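How to wash dark clothes without losing the colour

Every few months someone tells me to soak new darks in vinegar and salt to "lock in" the dye. I doubt it does much. Modern dyes are fixed, or not fixed, at the factory, and a cup from the pantry won't change that.

What I do instead is dull. Turn the item inside out and do up any zips. Wash it cold with other darks, on the shortest cycle that will get it clean. If you must go warmer, stop at 40 degrees. Keep the spin under 1000 on anything knitted.

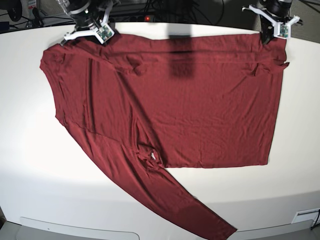
Test for bleeding before the first wash. Wet a hidden seam, press a white cloth on it for 2 minutes and look at the cloth. Any colour on it means that piece gets washed alone until the test comes up clean.

I'm also not sold on "dark care" liquids. I used the Kulero one from January on and couldn't pick it from our ordinary liquid, which costs a lot less. Colour catcher sheets grab some loose dye, but I wouldn't trust one with a white collar.

Dry in the shade, still inside out. Sun fades more clothes than washing does, in my experience, and a hot dryer isn't kind either.

Related
Do dryer balls do anything?
Getting deodorant marks out of black cotton
Vukau wool wash, 6 months on
Reading care labels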